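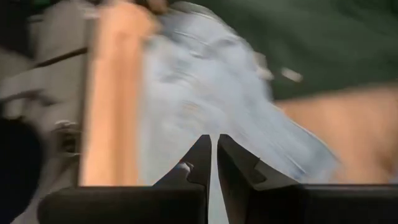
Wrist camera view: the fingertips nearly closed, blue fabric behind them.

Setting the finger gap on the Vodetti gripper

Do this after every change of fingers, and again each March with the yearly service.

1. Stop the arm and lock the air valve. Wait until the gauge shows zero.
2. Loosen the two screws under each finger by half a turn. Do not remove them.
3. Close the jaws by hand and look at the tips against something bright. You want a thin, even line of light — if it is wider at the top, the finger is not sitting flat on its ledge.
4. Tighten the screws a little at a time, left and right in turn.
5. Open the air again and run 23 slow cycles on a folded cloth, then check the line once more.

If the cloth slips, look at the tips for wear before you raise the pressure. Write the new gap in the cell book. Questions go to Nesma Bennani, extension 62.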